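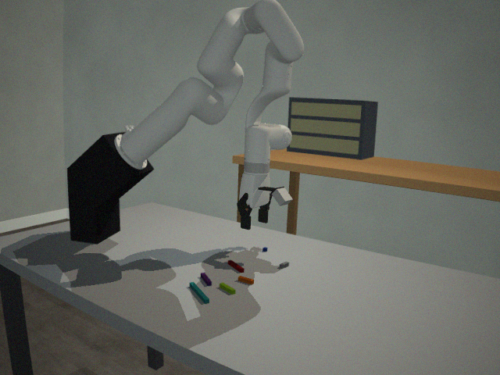 Huiling Kang writes that her electric bill has gone up two summers in a row, and she wants to know whether joining the Pasdale shared battery program would bring it down or only move the charges to another line. We get that question more than any other, so the answers on this page start with costs.

Home Programs Billing Outages Contact

Shared Battery Program: Frequently Asked Questions

4 min read

Will my bill go down?
It depends on when you use power. Members pay a lower rate for energy drawn from the battery between 2 p.m. and 8 p.m. If most of your use falls in those hours, you should see a lower total. If you run your heavy appliances overnight, you may see little change. The delivery charge and the meter charge stay the same for everyone.

What is the shared battery?
It is a bank of storage units next to the Shakya substation. It charges from local rooftop solar in the middle of the day and sends power back to the neighborhood lines in the late afternoon and evening. The units were supplied by Cernix. The billing software is Stoledex, and its name appears in small type on the member statement.

Do I need solar panels to join?
No. Renters and homeowners without panels can join. You need an active residential account and a smart meter. If you still have an older meter, we will replace it at no charge before your membership starts.

I have panels. What happens to my extra power?
It goes to the battery first, as long as there is room. You receive a credit for each kilowatt-hour on your next statement. When the battery is full, extra power goes to the grid and is credited at the standard export rate – the two amounts are listed separately.

How many homes can take part?
The first phase has room for 900 accounts. Applications opened in October and are handled in the order received. Once the phase is full, new applications go on a waiting list. You don't have to apply again.

Is there a fee to join or leave?
There is no fee to join. The minimum term is six months, counted from your first member statement. After that you can leave at the end of any billing cycle by calling or by using the form in your online account. If you move out of the service area before the six months are up, the term is waived.

Can I take my membership with me if I move?
Yes, if the new address is on one of the Pasdale circuits. Tell us the address when you transfer service. A gap of one billing cycle is normal.

Will the battery keep my lights on in an outage?
No. The battery is connected to the neighborhood lines and shuts off when they go down, so crews can work safely. If you depend on medical equipment, keep your own backup and make sure your account is marked for priority notice.

Can you turn off my appliances?
No. The program does not control anything inside your home. Smart thermostat control is a separate program with its own sign-up – joining one does not enroll you in the other.

What data do you collect?
Your meter sends usage readings through the day. We use them for billing and to plan when the battery charges. You can download your own readings from the Usage tab.

My first statement looks wrong. What should I do?
First statements often cover a partial month, with some days at the standard rate and some at the member rate. Check the start date under your account number. If the dates don't match your confirmation letter, call the billing line and have both documents with you.

Rates and terms on this page were last updated November 15, 2023.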